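Zenia 日本語の器語彙コーパス README

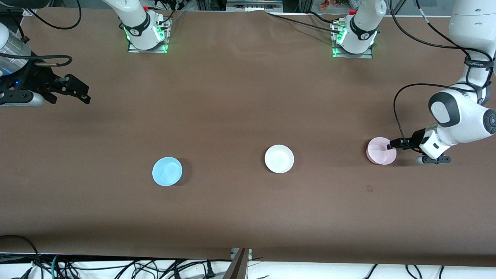
Zenia は、器や皿、鉢、椀といった「うつわ」にまつわる日本語の言い回しを集めた小さなテキストコーパスです。料理本の書き起こし、家庭の献立ノート、陶器市の感想文などから、うつわをどう呼び、どう形容し、どう数えるかが分かる文を拾っています。面白いのは、同じ形のものでも呼び名が人によってまるで違うこと! たとえば水色、白、淡いピンクの丸いボウルが並んでいるとき、「ボウル」と書く人もいれば、「鉢」「深皿」「サラダ用のあれ」と書く人もいますし、色だけで「水色のやつ」と済ませる人もかなりいます。こういう揺れを整えずに、そのまま残してあるのがこのコーパスです。

公開日:2020年9月1日
管理:Lefteris Economou
配布形式:UTF-8 のタブ区切りテキスト

収録内容

データは4つのファイルに分かれています。

katei.tsv 家庭の献立ノートと買い物メモ。省略が多く、主語はほとんど出てきません。読んでいていちばん楽しいファイルです。
ryori.tsv 料理の手順文。「器に盛る」「鉢にとる」「小皿に取り分ける」など、動詞との組み合わせを調べるならまずこちらをどうぞ。
ichi.tsv 陶器市や骨董市の感想文。釉薬や高台の話が長く続く文もあり、専門用語がたっぷり入っています。
kazoe.tsv 助数詞を含む文だけを抜き出したもの。「枚」「客」「口」「個」の使い分けを見るために作りました。

各行の列

id 文の番号
text 本文
yobina 文中でうつわを指している語(複数ある場合は読点区切り)
iro 色を表す語。なければ空欄
josushi 助数詞。なければ空欄
bunrui 出典の種類

yobina 列には、書き手が使った語をそのまま入れています。「お茶わん」「茶碗」「ちゃわん」は別々の値です。表記をまとめたい方のために、対応表 hyoki.tsv を同梱しました(まだ抜けがあります。見つけたらぜひ教えてください)。

注釈のしかた

注釈は2人が別々に行い、食い違ったところを話し合って決めました。いちばん盛り上がったのは「皿」と「鉢」の境目です。浅い鉢と深い皿はどこで分かれるのか、半日話しても決着がつかず、結局は書き手の呼び方に従うことにしました。色の語も同じ方針で、「水色」「空色」「うすい青」を一つにまとめてはいません。

「ご飯を一杯」の「杯」をうつわの助数詞とみるか、中身の助数詞とみるかも悩みました。現在の版では中身を数えるものとし、josushi には入れていません。kazoe.tsv からも外してあります。別の立場で使いたい方は、text 列を「杯」で検索してみてください。

既知の問題

Roltov という自作の分割スクリプトで文を切っているため、かぎ括弧の中に句点がある文がときどき途中で切れています。ichi.tsv に23件見つかっており、該当する id は kizu.txt に書きました。

「椀」と「碗」の区別は、原文が手書きのものでは読み取りに自信のない箇所があります。迷った行では yobina の末尾に疑問符を付けています。

地域の偏りもあります。方言の呼び名はもっと集めたいところで、「うちではこう呼ぶ」という文を送っていただけるととてもうれしいです。

版の履歴

第3版 kazoe.tsv を追加。iro 列を全ファイルに付与。
第2版 陶器市の感想文を追加し、表記対応表を新設。
初版 7月に家庭のメモと料理の手順文だけで公開。

利用について

研究、授業、趣味の調べもの、どれも自由に使っていただけます。再配布の際はこの README を一緒に入れてください。献立ノートには書いた方の暮らしがにじんでいるので、書き手を特定しようとする使い方はご遠慮ください。人名と店名はすべて記号に置き換えてあります。

助数詞の頻度表や呼び名の一覧を作った方は、どんな小さなものでも見せてください。次の版では、弁当箱や湯のみの文を増やす予定です。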